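Washing and Caring for Pillows at Home

August 4, 2022
By Celeste Arruda, Household Services, Altville Community Learning Centre

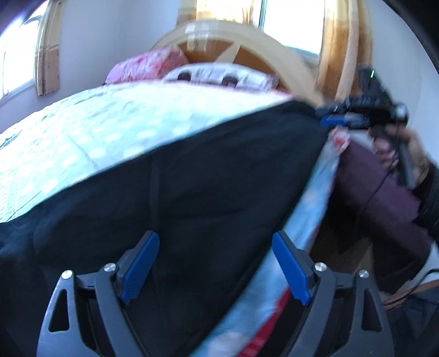
Macedo wrote to the Centre in April to ask whether a pillow that has yellowed must be thrown out, having been told so by a shop. In most cases it need not be. Yellowing is usually caused by perspiration and body oils, and a pillow that still holds its shape can be laundered and returned to use. The procedure set out in this guide applies to standard pillows with polyester, down or feather filling. It does not apply to solid foam or latex, which are treated separately near the end.

Before you begin

Read the care label. Where the label conflicts with this guide, follow the label. If the label is missing or illegible, identify the filling by touch: polyester feels springy and even, feathers can be felt as quills through the fabric, and foam holds a single solid form.

Remove the pillowcase and any protector and launder them separately. Inspect every seam. A split seam must be stitched closed before washing, as loose filling can block the pump of the machine. Treat visible stains with a paste of bicarbonate of soda and water, leave it for 15 minutes and brush it off with a soft brush.

Pillows should be tested for soundness at this point. Fold the pillow in half, press out the air and release it. A pillow that springs open is worth washing. One that remains folded has lost its support and should be replaced.

Washing

1. Place two pillows in the drum, one on either side of the agitator if the machine has one. A single pillow will unbalance the load; add bath towels to make up the weight.

2. Measure half the usual quantity of liquid detergent. Powder is not recommended, for it tends to lodge in the filling. Members of the Centre who have sensitive skin have reported good results with unscented products.

3. Select a warm, gentle cycle for polyester and a cool, gentle cycle for down or feather. Fabric softener should not be used on either.

4. Run a second full rinse. Residual detergent causes the filling to clump and attracts soil more quickly.

5. Run an additional spin at medium speed. Lift the pillows out with both hands beneath them; a wet pillow carried by one corner may tear.

Drying

Incomplete drying is the most frequent cause of failure. Press each pillow firmly between two dry towels, then place it in the dryer on low heat with two clean tennis balls. Every 20 minutes, stop the machine, shake the pillow and break up any lumps by hand. Down may require 3 hours or longer.

Where no dryer is available, lay the pillow flat on a rack in moving air, in light shade for down and in full sun for polyester. Turn it regularly and bring it indoors before evening. Line drying by the corners is discouraged, as the filling will settle at one end.

A pillow is dry when the centre feels the same temperature as the surface and there is no odour when it is compressed. If there is doubt, continue drying. Damp filling will develop mildew within days.

Foam and latex

Solid foam and latex pillows must not be machine washed or tumble dried. Vacuum both sides with an upholstery attachment, sponge any marks with a cloth wrung out in mild soapy water, and wipe again with plain water. Stand the pillow on its edge in a ventilated room, out of direct sunlight, until fully dry.

Routine care

Launder pillowcases weekly and protectors monthly. The pillows themselves should be washed twice a year. Air them for an hour by an open window when the bed linen is changed, and avoid making the bed immediately on rising during humid weather.

Printed copies of this guide are held at the front counter under leaflet number 887. Residents without laundry facilities may use the large-capacity machines at the Civby branch during opening hours. Detergent is not supplied.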